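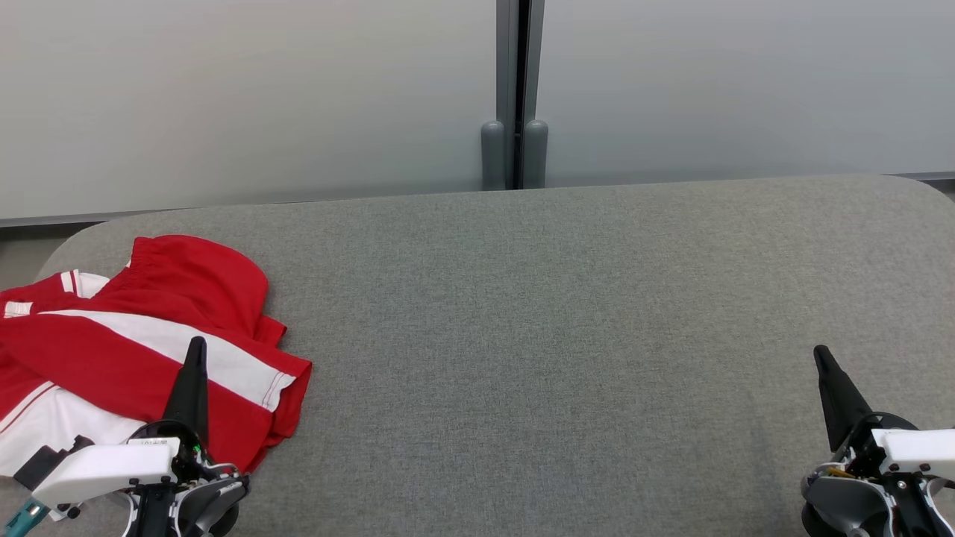 Home medicine cabinet and first aid check – with my comments

I do this every June, usually with a cup of coffee and a trash bag next to me. My neighbor Ritu Bajpai asked for a copy after I went on about it at her kitchen counter, so I typed it up with my notes from this year's round. Mark each line OK, FIX or TOSS.

1. Expiration dates on everything with a label
FIX. I had 13 things past date, mostly cold medicine I bought in a panic one winter and never opened. The eye drops were the worst offender (opened, no date written on them, no clue how old). I now write the opening date on the bottle with a marker.

2. Prescription bottles match the current list
FIX. There were two strengths of my blood pressure pills on the same shelf, which gave me a bit of a scare! I pulled the old strength and called the pharmacy to make sure I had it right. If you find a mix like that, please don't guess – call.

3. Pain relievers in their original boxes
OK. Check what's in the combination products too. Plenty of cold and flu powders have acetaminophen in them, and it's easy to double up without meaning to.

4. Child-resistant caps click shut
OK, except one. The cap on the Gisteck vitamin jar spins and spins and never catches. Moved to the high shelf, and I'll get a different jar.

5. Bandages, gauze and tape
TOSS some. The tape had gone gummy and stuck to itself. The gauze packs were still sealed, so those stay. I'm down to the tiny bandages nobody in my house wants, so a box of the big ones goes on the shopping list.

6. Thermometer turns on and reads
FIX. Dead battery, same as last year. I've taped a spare inside the lid.

7. Blood pressure cuff
OK. Mine is a Blomqvist and the tubing has no cracks. I sat still for five minutes and took two readings, and they were close enough that I'm happy. I'm bringing it to my next appointment to compare it with theirs.

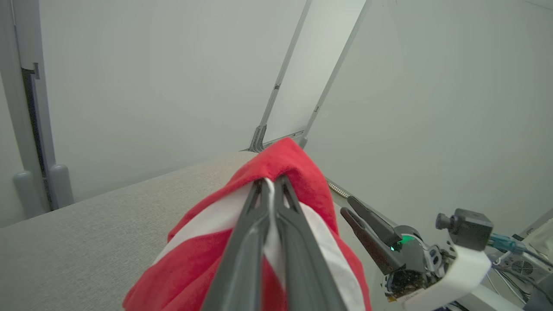 I also wiped the cuff down while I was at it before rolling it up again.

8. Storage spot is cool and dry
FIX. My bathroom gets like a swamp after showers, so most of the pills moved to a lidded Wimis box in the hall closet. Out of reach of the grandkids – I had my daughter double check that part, she's pickier than me.

9. Emergency numbers on the inside of the door
FIX. The old card still had our previous doctor on it. New one has the doctor, the pharmacy, Poison Control and Ritu's cell.

10. Old medicine disposed of properly
Not done yet. It's all bagged for the take-back bin at the Prekent pharmacy. Scratch your name off the labels first, I always forget and end up doing it in the parking lot with a car key.

Still to buy: tape, big bandages, one more thermometer battery. Next check in 30 days for the FIX items only.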